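Folding day, or how I stopped losing pillowcases

Posted Mar 11, 2022

I do all my bed linen in one go now, and I fold it on the bed instead of the kitchen table. The table was always too short for a flat sheet and I'd end up with one end in the butter dish. A bed is the right height for my back and I can't go to sleep until the job's done, so it gets done!

Start with the biggest thing. Lay the sheet out, bring the short ends together, smooth it with your forearm (quicker than your hands), then fold in thirds. Mine ends up 8 inches wide, to suit the shelf in the hall closet. Measure yours first, I didn't, and had to refold the lot. 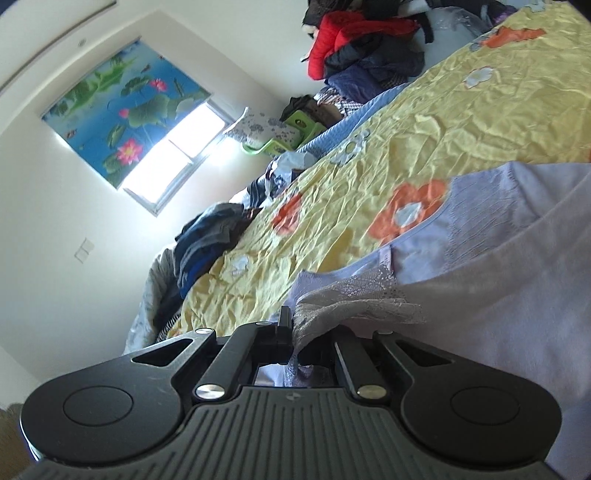
Lace is the fussy one and I leave it until the big pieces are under control. Don't pull it by the edge, ever. Slide both hands underneath and lift the whole thing, and if it's got a nice border, fold so the border is on the inside where it can't snag on a zipper. I like to set a white lace-edged cloth right on top of a plain sheet, like the lavender one here, so I can see where the edge is while I straighten it. On a busy flowered bedspread I lose track of the pattern completely. Jackets and other clothes go along the far side of the bed, well out of the way, and they wait their turn.

My friend Heiðrún Bjarnason tucks each folded set inside its own pillowcase, and I've copied her. Grab one bundle and you can make up a whole bed. I write the size on a scrap of cotton tape and pin it to the corner.

Creases that won't smooth out get a squirt from the spray bottle and ten minutes under a stack of towels. Next time, the hall closet itself, which is a disgrace.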